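Scratches, crayon and small cars: looking after a wooden table the children play on

Jun 4, 2018

I've been asked three times since the spring about our table, so I'm putting it all in one place. It's a pale wooden one we bought second-hand in Mornley, and it gets used for breakfast, bills, glue and (mostly) toy cars. I used to be terribly precious about it. Then I had children, and now I own a box of rags and a much calmer attitude!

First, the everyday wipe. A cloth wrung out until it barely feels damp, along the grain, then a dry one straight after. Don't leave a wet cloth sitting on it while you answer the phone. I did that in March and got a pale patch the size of a saucer, which took ages to fade.

Crayon comes off with a bit of bicarb on a damp fingertip, going gently. Felt tip is harder. I've had some luck with a dab of plain white toothpaste, but try it on the underside first, as it can dull a shiny finish.

Now, hairline scratches. Toy cars are the main culprits, especially the metal ones, and it's usually grit in the wheels doing the damage. Every so often I tip the lot into a washing-up bowl, go round the axles with an old toothbrush and leave them on a towel overnight. If a wheel has gone wonky and the axle end is poking out, that car lives on the carpet from then on.

For the scratches themselves, my neighbour Dalal Jaber swears by rubbing a walnut half over them. It does work on darker wood. On ours it looked a bit muddy, so I went over to a clear wax instead, a very small amount on a soft rag, left for 4 hours and buffed up. A 200 g tin has lasted me well over a year and there's still plenty in it.

Deep ones want filling, and I'd leave those alone unless you like that sort of job. Aleksi Koskela at the Mornley repair morning did one on our table leg with a wax stick, warmed and pressed in, and I can't find it now. I watched him closely and still made a mess of the next one myself.

One more thing, storage. We keep the cars in a shallow tray with a tea towel in the bottom, and the tray goes on the table so the cars come out of it by hand. When they lived in a deep tub it got upended every single time, with a crash, and you can imagine the dents. The tray needs felt pads underneath too, or it'll do its own scratching.
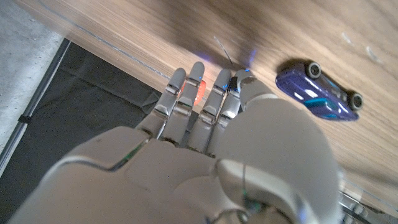

How often should I wax a table that gets played on every day?

Two or three times a year is plenty for most tables. If the surface starts to feel sticky or looks cloudy, you're putting too much on, so buff it hard with a clean dry cloth and skip the next go.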